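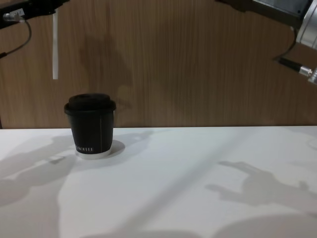

Home | Species and Seasons | Land Access | Rates | About Us | Contact

About Hultent Outfitting

Last updated: February

Hultent Outfitting runs guided hunts for wild turkey, white-tailed deer and feral hogs on leased private land near Dunmore. The company is owned and managed by Hsin-yi Tai, who holds the guide license under which all hunts are conducted. We do not operate on public land and do not sell access to land we have not leased in our own name.

The business began as a trapping and nuisance-hog service for row-crop farms. Landowners asked whether paying hunters could be placed on the same ground outside the planting period, and the first turkey hunts were booked the following spring. Hog control for farms is still part of our work. It is billed separately and is not open to the public.

Leased land

We hold leases on 11 tracts. They are grouped into two units for booking purposes.

The Mandby unit is bottomland hardwood with creek frontage and two old logging roads. It floods in wet winters, and stands on the lower side are reached by boat when the roads are under water. Most deer hunts take place here. The Allum unit is higher and drier, with planted pine, food plots and cut corn. It is used for spring turkey and for hogs.

Tracts are rested on a rotation. A tract that has been hunted for 4 days in a row is closed for the next 10, whether or not an animal was taken. Wind direction may close a stand on any given morning, and the guide's decision on this is final.

Party size and guide ratio

Turkey hunts are run with one guide per hunter, or one guide per two hunters if they book together and agree to share a blind. Deer hunters are placed in single stands by the guide and collected after legal shooting time. Hog hunts are limited to parties of four. Non-hunting companions are welcome at the camp house but do not go to the stands.

Hunters under 16 must be accompanied in the blind by a parent or legal guardian, who counts as a member of the party.

Equipment rules

Rifles are checked for zero at our range before the first hunt. The range has benches at 30 and 100 yards; the shorter bench is for crossbows and for turkey shotguns, which must be patterned with the load the hunter intends to use. Hunters who change ammunition after the check must repeat it.

A full-body harness is required in every elevated stand from the time the hunter leaves the ground. We supply harnesses and inspect them before each season. Hunters may bring their own if it carries a legible manufacture date and has not passed the maker's service life.

Alcohol is not permitted until all firearms are unloaded and locked in the rack for the day. A hunter who breaks this rule is sent home without a refund.

Licenses and reporting

Each hunter is responsible for buying the correct state license and any harvest tags before arrival. We do not sell licenses. The guide will ask to see them at check-in and will not take out a hunter whose paperwork is incomplete. Deer and turkey are tagged and reported before they leave the property.

We keep our own record of each deer taken, with dressed weight, tract, and age estimated from tooth wear. Landowners receive a copy for their tract at the end of the season. The doe quota for the following year is set from these records, within the state limit.

Game care

A walk-in cooler, a skinning shed and a hoist are provided at the camp house. Guides will field dress and quarter animals at no charge. We do not process meat or do taxidermy work. Quarters may be held in the cooler until noon on the day of departure.

Bookings

Deer dates open to returning hunters first and to new hunters in February. Turkey dates are booked in the order deposits are received. The office answers calls from 8 a.m. to noon. During the season, messages left after that are returned the same evening, once all hunters are back in camp.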